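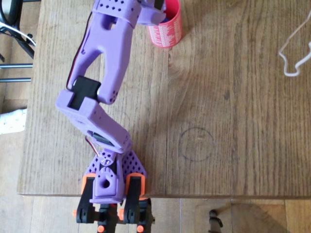 Figure 3. Arm clamped at the front edge of the table, with a cup within reach of the upper link.

Section 3: Setting up the Stirnero arm for a clearing task

Read this section before you ask the arm to move anything in the home. It covers fixing the arm down, checking the wires, and running a first cup trial. It also sets out which chores the arm can be expected to do at present and which it can't.

3.1 Fixing and checking

1. Choose a table with a straight front edge that doesn't rock when you lean on it.

2. Place the base plate at the edge and fit the two orange clips, one either side of the shoulder bracket. Tighten by hand only.

3. Push the shoulder gently from both sides. If the base shifts, refit the clips.

4. With the power off, move each joint slowly through its full travel. Watch the wires at the elbow and under the lower link. They should never pull tight.

5. Connect the power lead and wait for the Surnent control page to show Ready.

CAUTION: Keep fingers away from the elbow while the power is on. The servo there can pinch.

3.2 First cup trial

1. Use an empty plastic or paper cup. Don't use glass.

2. Draw a circle on the table top to mark the target. A pencil line will do.

3. Stand the cup outside the circle and within reach.

4. On the control page, choose Teach and guide the arm through the move by hand — pick up, carry, set down. Save the move.

5. Choose Repeat and set the count to 100. Stay in the room, and return the cup to its starting point after each run.

6. Write down each run where the cup ends up upright and inside the circle.

Note: In our trial at Winddale, Luana Medeiros had 134 runs in a row without a dropped cup. She then moved the cup a hand's width to the left, and the arm closed on air. Saved moves don't adjust to a new starting point.

3.3 What to expect

The arm can repeat one move with one object in one place. That is useful for learning and for testing, but it isn't the same as clearing a table. A person clearing up copes with mugs, plates, crumbs and a half-full glass without stopping to think. The arm needs a separate saved move for each object, and it can't tell whether a cup is full.

Don't use it for:

Hot drinks or liquids of any kind
Knives and other sharp items
Wiping or scrubbing — the joints aren't sealed
Any job where it would be left running alone

The optional Maeng camera kit lets the arm look for a cup before reaching. Treat this as a trial feature. Shiny table tops and strong sunlight still confuse it.

Check the clips again after every 2000 moves.

Section last revised 01/06/2021.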